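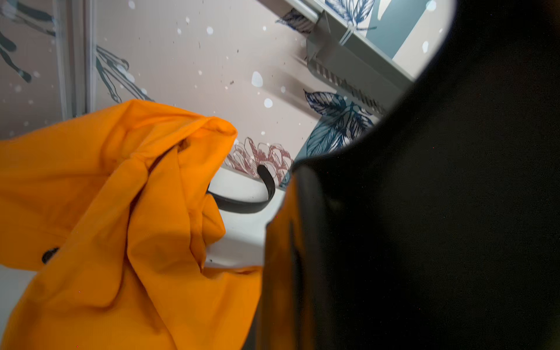
The orange one with the dark button, in its usual state.

Cerau House residents' meeting, laundry and shared rooms
Minutes, October 30, 2025

Hello all, Slamet Ismail here, taking the minutes again as I was the only one with a pen. I've put everything down in the order we talked about it, which was not the order on the agenda, so apologies to anyone following along with the printed sheet.

1. Last time's minutes
Agreed, with one change. In the September minutes I wrote that the drying racks had been "thrown out". They were moved to the cupboard under the back stairs and they are still there. Sorry! I've corrected the copy in the folder.

2. Clothes left in the laundry room
We spent most of the evening on this one. The orange garment came up first, as you'd expect. Flat 3 thought it was a shirt, I've always thought of it as a jacket, and we left it there. It's a lovely bright colour and it could really do with being shaken out and folded. If it's yours, please come and get it. I'm not cross, I'd just like it to have a home.

That got us on to what we do with left things in general. At the moment people lift them out of the machine and put them wherever there's space, and then the next person moves them again, and by the weekend you've got somebody's pillowcase on top of the boiler cupboard. A few of us felt bad about handling other people's washing at all. Others said they'd much prefer it moved than have to wait for a machine (I'm in this camp, for the record).

Agreed:
Anything finished can be taken out after half an hour and put on the long shelf.
Fold it if you can. A rough fold will do.
Things still on the shelf after a fortnight get a note pinned to them, and after another fortnight they go to the charity shop on Pillai Road.
The orange one gets its note this week.

3. Buttons and mending
Not on the agenda but it took up a good ten minutes. Two people have found loose buttons in the filter and have been keeping them on the windowsill. I said I'd bring down a jam jar for them. There was some talk of a mending evening in the front room, with tea, and I've said I'll ask how many would come. Please put your name on the list by the post boxes. Bring your own thread if you're fussy about colour, I've only got black, white and a sort of mustard.

4. The washing machines
The left-hand machine is still walking about on the fast spin. The man from Protport has looked at it and wants £165 to put new feet and a damper on it. We've got that in the kitty, so this was agreed without much fuss. He'll ring me to fix a time. Until then please don't use the fast spin on heavy loads, towels especially.

The question of replacing both machines came up again. The quote we had was £3000 for the pair, fitted. Too much for this year. We'll look at it after the spring service charge comes through.

5. Powder or liquid
Flat 7 asked if we could all stop using powder in the right-hand machine as the drawer cakes up. Flat 5 has very strong feelings about powder. We agreed to clean the drawer more often and see how it goes. I've put an old toothbrush on the hook by the sink for the job, so please don't take it upstairs.

6. The Fledine cupboard
For newer people, this is the tall cupboard by the back door that came with the building in 1974 and has had the name painted inside it ever since. The lock sticks. It's full of jam jars, paint tins and a roll of carpet that fits no room we know of. I'd like a couple of hours one morning to empty it and give the space over to ironing boards. Flat 2 offered to help with the lifting, thank you. The carpet is free to anyone who wants it.

7. Anything else
The light on the back stairs is out again, reported.
Could whoever borrowed the good iron please bring it back.
Flat 6 would like it noted that the lint bin is everyone's lint bin.
The biscuits were ginger ones and they all went.

We finished just after nine. Next meeting will be in the front room again, and I'll put a slip under doors when I've got the date. If I've got anything wrong, knock on my door or write it on the back of the copy in the folder.

Slamet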